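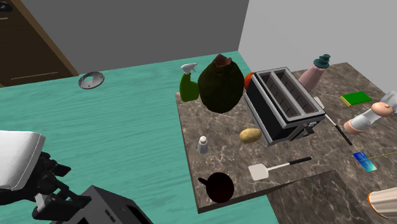 Choosing a gripper for kitchen jobs: tips from a season of dropped salt

Lợi Mai keeps the Balwood kitchen setup going in simulation, and I turn up to break it. Between us we have put two grippers through the same counter: the Fendotlow, which has two fingers and no opinions, and the Wotano, which has a softer pad and plenty. Our notes, for anyone about to do likewise.

Start with the salt shaker. Everyone wants to begin with the toaster, as it looks impressive, but a shaker will tell you more about your fingers in one afternoon. Small, smooth on top and easily knocked into the next postcode.

Clutter the counter. An arm that can find a potato on a bare worktop has learned very little about potatoes. Put a spatula where it will annoy you. 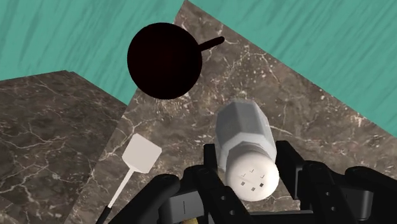

Grip the body and leave the cap alone. A dome gives the pads nothing to hold, and the Fendotlow will squeeze it with great confidence right up to the moment it goes. On flat sides it managed 22 lifts before the first slip. The Wotano managed 18, though it let go more politely.

Come in at a slant if the wrist allows. Straight down is tidy, but the linkages block the wrist camera and you end up steering by faith. Fit a second camera to one side before you start blaming the controller. We blamed the controller for most of November.

Slow the last bit of the approach. The Phùng controller has a setting for this, buried two menus down under a name that suggests something else. Find it, write it on a sticky note, lose the sticky note, find it again.

Save the failures. We logged 3545 attempts and kept 2842 of them after clearing out the ones where someone had loaded the wrong arm (me). The misses were more use than the catches when it came to setting finger width.

Spatulas: take the handle. Blades lie too flat, and both grippers just polish the worktop.

Mugs are for next time. Lợi has a theory about handles and I have been asked to stop calling it a theory.

Last updated August 1, 2025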